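Clenow Community Pantry
Progress report to the Boltness Fund, second period
Prepared by Johanna Zaugg, program lead

Dear Gareth,

We have had a really good few months, and I'm glad to be able to put most of it on paper for you. The snack shelf you agreed to pay for is up and running, people are using it, and we have learned a lot about peanuts along the way!

Where we stand

The shelf opened with 7 kinds of snack, all of them things that keep well and can be eaten without a kitchen. So far 1232 packs have gone out, which is well past what we hoped for when we wrote the application. Nuts are the clear favorite. Of the packs handed out, 472 were salted peanuts, and we have had to reorder them earlier than planned. Crackers are doing fine. The dried apple rings are not moving, and we will let them run out and put something else in that spot.

Gertraud Eder has taken over the ordering and has been wonderful at it. She found that larger bags work better for families, while people who come in on their way to a shift still ask for the small ones. We now try to keep both on hand.

Labels and languages

You asked last time how we handle products with packaging in other languages. We carry several of these now, and they have been popular – a few of our visitors were delighted to see a name they knew from home. For each one we keep a page in the product binder at the counter with the name in English, the pack weight and the allergens. Haris Rajput writes the pages and checks them against the full ingredient list on the pack before anything goes on the shelf. The peanut page is finished and the wording is short: "Kikiriki Classic, slani. Salted peanuts, 500 g. Contains peanuts."
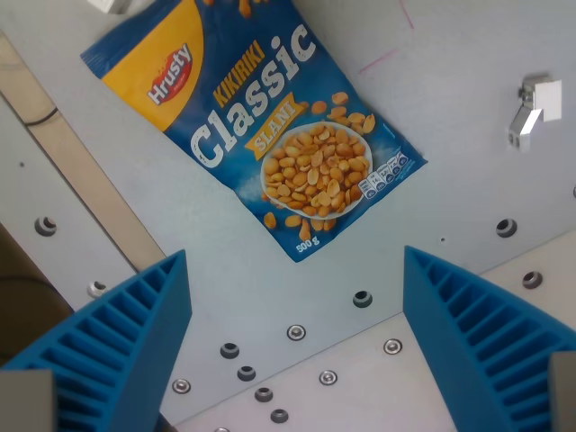
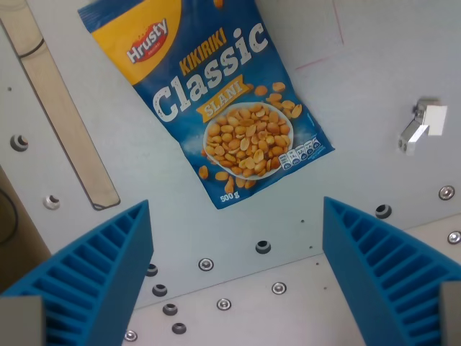
Hrusty Kikiriki Classic, salted peanuts, 500 g bag (both pictures).

The binder has turned out more useful than we expected. Parents flip through it while they wait, and it has started some very nice conversations about what people snack on where they grew up. Haris would like to add a serving idea to each page, and I have told him to go ahead.

Storage

The dry goods cabinet from Lekota arrived and is in place against the back wall. It took two tries to get the shelves level, but Andri Camenzind got there in the end, and opened stock now has its own section well away from the nut-free items. We wipe down that section every time we restock.

Money

Spending is on plan overall. Snacks came in slightly over and the cabinet slightly under, so the two nearly cancel out. The full table follows in the attachment.

Next steps

We want to add one unsalted nut and a seed mix, as several visitors are watching their salt. The binder should have pages for everything on the shelf by October. We would also like to try a second shelf at the Gomosen site, with about 10 products to start, and I will send you a separate cost sheet for that.

Please do come by if you are in the area. We'd love to show you the shelf!

Johanna Zaugg
July 20, 2026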